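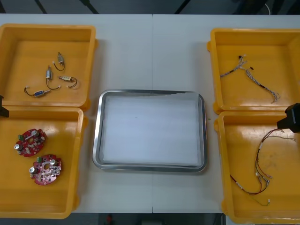
Search listings Enter town, road or MLS number Go

Lurneck Road Association: what buyers and sellers need to know

2019-01-01

Several homes on the upper part of Lurneck Road are expected to come up for sale in April, and the office has had calls from owners and agents asking how the private road agreement works. The main points are set out below. The full agreement is recorded with the deeds, and a copy can be picked up at the Jakatberg office during normal hours.

The county maintains Lurneck Road as far as the second cattle guard. Past that point it is a private road, shared by 38 parcels. Each parcel pays $695 a year toward grading, culverts and snow plowing. The fee is the same for a vacant lot as for a house, and it does not depend on acreage. It is billed to whoever holds title on the billing date. Buyer and seller normally split it at closing, but that is between them, and the association does not get involved in the split.

If you are selling, ask for a status letter before you list. The letter states whether the account is paid up and whether any special assessment has been approved. Jeptoo Koech prepares these and needs a week. Title companies will ask for one anyway, and last year two closings were held up while people waited for it.

Wells and water

Most parcels above the cattle guard are on their own wells. The exception is the group of lots at the Toivonen end, which share a well and a storage tank under a separate agreement. Buyers there should read both documents. The shared well agreement limits outdoor watering and does not allow a second dwelling to be connected without written consent from the other owners on the well. A guest cabin counts as a second dwelling even if it is only used in summer.

Easements

The riding trail along the creek crosses nine parcels. It is a recorded easement, 80 feet back from the road for most of its length, and it cannot be fenced or gated. Hugo Caron walked it in the fall and found one spot where a new fence line had drifted onto the trail. The owner has agreed to move it once the ground thaws. If you are putting up a fence, have the line surveyed first. The old wooden stakes are not reliable and several are missing.

Acreage in listings

Please use the surveyed figure. Two parcels were advertised last year with the number from the tax card, and in one case the difference came to more than an acre. Elsa Kiiskinen has the plat maps for the whole road and will send the sheet for your parcel if you give her the lot number. Lot 39 was re-platted after the boundary adjustment, so any map of it older than that should be thrown out.

Short-term rentals

The rules have not changed. Rentals of less than 30 days need a county permit, and the permit does not pass to a new owner with the house. A buyer who plans to keep renting must apply in his or her own name.

Questions about fees go to Jeptoo Koech. Questions about maps and easements go to Elsa Kiiskinen.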